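Looking After Hardbacks and Paperbacks at Home

Updated 2022-09-26

Most damage to books in the house comes from the shelf, and very little of it from reading. The notes below cover ordinary trade editions. Anything old or valuable should go to a conservator.

Shelving

Keep books upright and supported on both sides. A row that leans will twist the spines within a season. Pack the row so that a volume can be drawn out by gripping it at mid-spine, with its neighbours pushed back slightly on either side. Pulling at the top of the spine tears the headcap.

Leave 3 cm between the back of the books and an outside wall. Large art and architecture titles are heavy for their bindings and are better laid flat, no more than three to a pile, with the biggest at the bottom.

Damp and light

Aim for a steady room. A cheap humidity gauge on the middle shelf is worth having; if it stays above 60 per cent, move the books before you buy any treatment. Direct sun fades red and purple cloth first. Paper jackets go next.

Musty smell

Stand the book open in a lidded box with an open dish of bicarbonate of soda. Do not let the powder touch the pages. Leave it for six days, then check. Repeat if needed - the second round usually does more than the first. Perfumed sheets only cover the smell and can leave an oily mark.

Loose pages

Use a PVA sold for bookbinding. We tested the Marikar and Rakach glues on old paperbacks and found little between them, though Rakach dries a shade stiffer. Run a thin line along the inner edge of the loose leaf with a fine brush, set the leaf square to the text block, put waxed paper on both sides and close the book under a weight overnight. Household sticky tape yellows and should be kept out of books altogether.

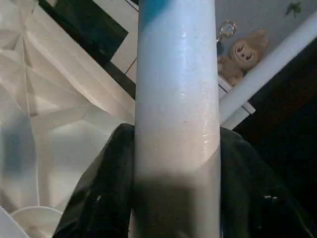 Wipe the brush at once, as dried PVA will not come out of the bristles. If more than 11 leaves are loose, the spine lining has probably failed and single repairs will not hold.

Dust jackets

Clear film covers are sold by the roll. Zirnby film is thicker and creases less at the flaps; the Botdale is easier to cut. Measure the jacket height, add 6 mm, and fold the film over a steel rule. Fix the film to itself with tape and keep all adhesive off the jacket.

Dusting

Hold the book firmly shut and brush the top edge away from the spine with a soft, dry paintbrush. Do the shelf with a barely damp cloth and let it dry fully before the books go back.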